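**Gripper stops answering mid-session, jaws stuck open**

**jorport_tc**
Okay, I need other brains on this. Handheld gripper, two fingers, running the Skukent firmware. It works fine for a while, then the jaws go full open and it ignores the trigger. No error code, no beep. Yesterday it quit after 22 grabs, this morning after 15. The log just says 2,493 over and over where the finger position should be changing.

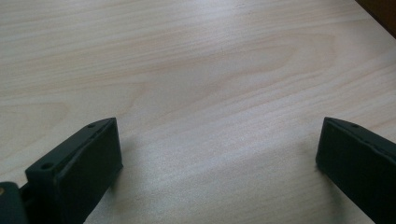

I've swapped the battery and the trigger cable already, and power cycling brings it back every time. My money's on the motor driver overheating, but I'd love to be wrong because they're not cheap!

**udodance**
Not the driver, I reckon. If it was cooking itself you'd expect it to go limp, and you could push the fingers around by hand. Can you?

**jorport_tc**
Nope, solid as a rock. It's holding position, it just won't take a new one.

**udodance**
Then it's the encoder. Same number repeating is a dead giveaway (had this on two units last October). Reseat the little ribbon at the back.

**Aguirre**
Disagree with both of you, sorry. A frozen encoder value with the motor still holding sounds like the comms thread hanging. The firmware keeps sending the last good command forever. And I'll be the boring one here: keep your fingers out of the jaws while it's like that. Mine woke up by itself and closed on my thumb at 70 per cent force. Purple nail for weeks.

**jorport_tc**
Ouch. Point taken, I have been poking at it live, which was dumb. Pulled the plug before touching anything this time.
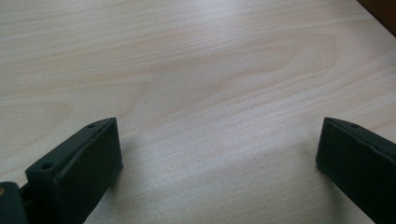

So I reseated the ribbon like udodance said and it still locked up before lunch. Then I dropped the polling rate by half and it's been going all arvo. Trinidad Campos at work wants to call it fixed. I'm not so sure.

**udodance**
Half rate is just hiding it. I still want to see that ribbon swapped, not reseated.

**Aguirre**
Or it's the firmware, like I said :) Roll back one version, put the rate back up and see if it hangs.

**jorport_tc**
Fine, rollback tonight, new ribbon if that doesn't do it. Will post the log either way.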